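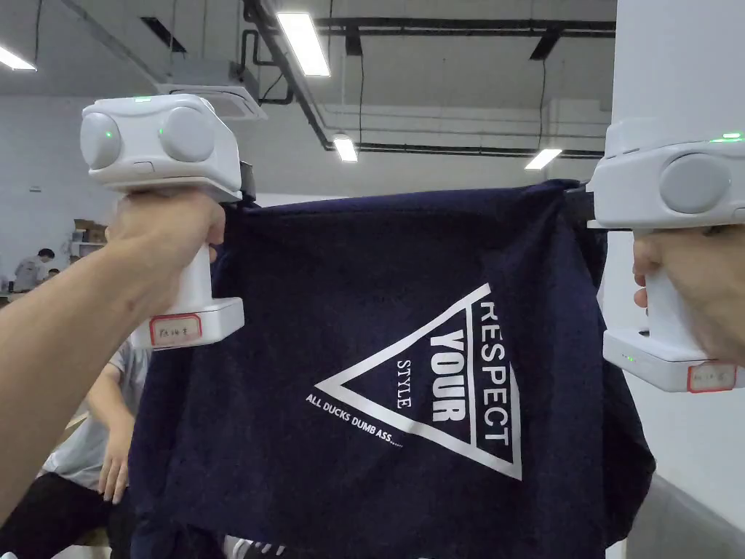

Una camiseta azul marino sujeta por el borde superior.

La talla es una medida sin unidad

Halldóra Overgaard

Una M no mide nada. Es una posición dentro de una serie que cada marca define por su cuenta, y el comprador solo conoce sus valores si alguien se toma la molestia de publicarlos. En junio medí 21 camisetas de algodón etiquetadas como M, todas de corte recto y sin lavar, procedentes de tres catálogos: Ostwood, Tukley y Sistlow. La anchura de pecho, tomada en plano a 2 cm por debajo de la sisa, variaba lo suficiente para que la M de Sistlow quedara más cerca de la L de Tukley que de la M de Ostwood.

El argumento habitual de los fabricantes es que la talla describe el cuerpo y el patrón decide la holgura. Es correcto en teoría. En la práctica, la etiqueta no informa de ninguna de las dos cosas: ni del contorno corporal previsto ni de los centímetros añadidos. Quien compra a distancia recibe una letra y una fotografía de la prenda puesta en un modelo cuya estatura a veces figura y cuyo contorno de pecho casi nunca.

Propongo una obligación modesta. Toda camiseta debería llevar impresas tres cotas de la prenda terminada: anchura de pecho, largo total desde el punto alto del hombro y largo de manga. Para la M de Ostwood, la primera cota sería 108 cm de contorno. A eso habría que añadir la tolerancia de confección y el encogimiento máximo previsto tras el primer lavado, ambos datos que el taller ya maneja en su ficha técnica.

Se objeta el coste. Hyvönen imprime esas cotas en el interior del cuello desde hace varias temporadas, con la misma transferencia térmica que usa para la composición. El cambio afectó a unas 448 referencias y consistió, sobre todo, en trasladar columnas de una hoja de cálculo a otra.

La segunda objeción es más seria: un tejido de punto cede, y medirlo sin una tensión definida da resultados distintos según quién sostenga la cinta. De ahí que convenga fijar también el método – prenda extendida, en reposo, sin estirar – y citarlo junto a la cifra. Una cota con método declarado admite reclamación. Una letra, no, y mientras la etiqueta se limite a ella, el coste de las devoluciones seguirá repartido entre todos los compradores.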